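Kosus, part two: the fingers
15 Apr 2022

Kosus is the small gripper arm I have been building since November, at home in Stosville when the weather is bad and at the shared workshop in Modlow when I need the drill press. The arm itself moves fine now. The fingers are the problem. My first pair was bare printed plastic, and anything in a shiny wrapper slid straight out.

So I have been looking hard at fingers. Soft pads, wide opening, screws I can reach without taking the whole jaw apart.
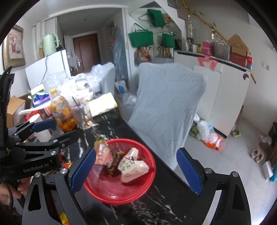 2 min read

The blue pads have a texture to them, and that is the part I want to copy. My plan is to cast mine in silicone and screw them to the jaw, so a worn pad can be swapped in a few minutes. I bought 100 short screws for this and will probably lose half of them.

The controller is an old Falcão board I had in a drawer. It reads the finger position as a plain number. Fully closed is 813 and fully open is 1567 – I wrote both on tape and stuck it to the case, as I kept forgetting them.

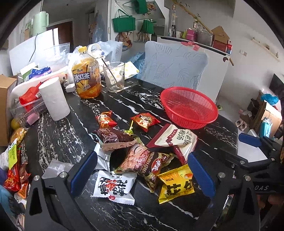

Snack packets are a good test because they are all different. A flat one has to be pinched at the edge, and a puffy one gives way before the motor feels any load. I set the closing speed low and let it stop on current, which works for wafers and badly for foil.

Next I need to fix the play in the left linkage. The holes were drilled slightly too big, so I will either sleeve them or print the arm again. The pad mold is still curing and should come out on Sunday.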